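22/01/2021

I have been taking an old Dell tower apart this week. I say old, but it was a perfectly good office machine once, and there must be thousands the same still sitting under desks. This one came from Mehrangiz Hassanpour, who had it in a cupboard at Enport for years and wanted the shelf back. She was going to take it to the tip. I said I would have it, mostly for the memory and the drive.

The first job with any of these is to get it on its side with the panel off and leave it alone for a few minutes. I used to dive straight in with a screwdriver. Now I look for the blue plastic first. On this case the bits you are supposed to touch are blue: the release latch at the corner, the clips along the back where the expansion slots are, the rails on the hard drive. It is a sensible way to do things and I wish more cases had been made like it.
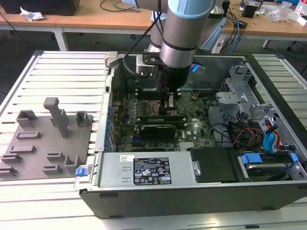
Side panel off, with the board and the drive cage facing up.

The wiring is the usual bundle. Red, yellow and black for the power, two blue SATA cables going off towards the drive bays. I don't cut cable ties until I know where everything goes, and I unplug at the board end first. Sepehr Fallahi does it the other way round and we have never agreed on it.

My order for stripping one of these, for what it's worth:

1. Mains lead out, then hold the power button in for a few seconds.
2. Hard drive.
3. Expansion card, if there is one.
4. Memory.
5. Heatsink, then the processor.
6. Power supply, only if I need it or it is noisy.

The memory is the easy part. Push the catches back and it lifts. If it doesn't lift, a catch hasn't gone all the way. I lost a good module in August by being impatient, and it was the bigger of the two as well, so I go slowly now.

The part I want to write down properly is where to put things once they are out. For a long time I had a biscuit tin, and everything went in it: screws, cards, the lot. Then you spend half an hour working out which screw belongs to which hole. Hooman Mousavi suggested a tray with shapes in it so each part has its own place, and I have come round to that way of working.

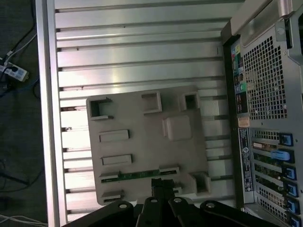
It also slows you down in a useful way, as you have to put one thing away before picking up the next. Small boards are the ones I worry about. Left loose on a bench they slide about, get a sleeve dragged over them and end up on the floor. A slot holds them by the edges and you can see at a glance what you have and what is still in the case.

Slots that are a bit too tight are worse than no slots. If you have to push, you will bend something. Bahman Jafarzadeh made me a set a while ago that gripped like a vice and I had to take a file to every one. I would sooner have a part rattle slightly.

The bench matters too. I like a slatted top for this kind of work, though a small screw will find its way into a groove and stay there. I keep a magnet on a stick for that. A pale surface helps as well, as black screws show up on it.

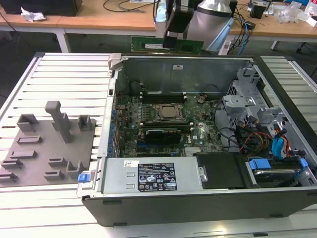

The tower with the grey holders beside it. Processor and expansion card in their places on the board.

A few notes on this model in case anyone else is clearing one out. The power supply is the long silver box and its label is on the top face as it lies, so you can read it without taking anything out. Write the figures down before you throw the thing away, you will want them later. The drive cage looks as if it ought to come out in one go. I haven't tried it and don't plan to unless I have to.

Dust was not too bad. A soft paintbrush does most of it, and I do the perforated grille at the back from the inside so it blows outwards. Do it outdoors if the weather lets you. It has not let me this week.

The drive is going to Sota Takagi, who has another Dell with the same rails and is short of one. The memory I will keep. The case I am less sure about. It is heavy and takes up a lot of room, and I promised myself after the last clear-out that there would be no more than 2 empty towers in the house at any time. There are 2 already.

If anyone local wants the case, leave a comment.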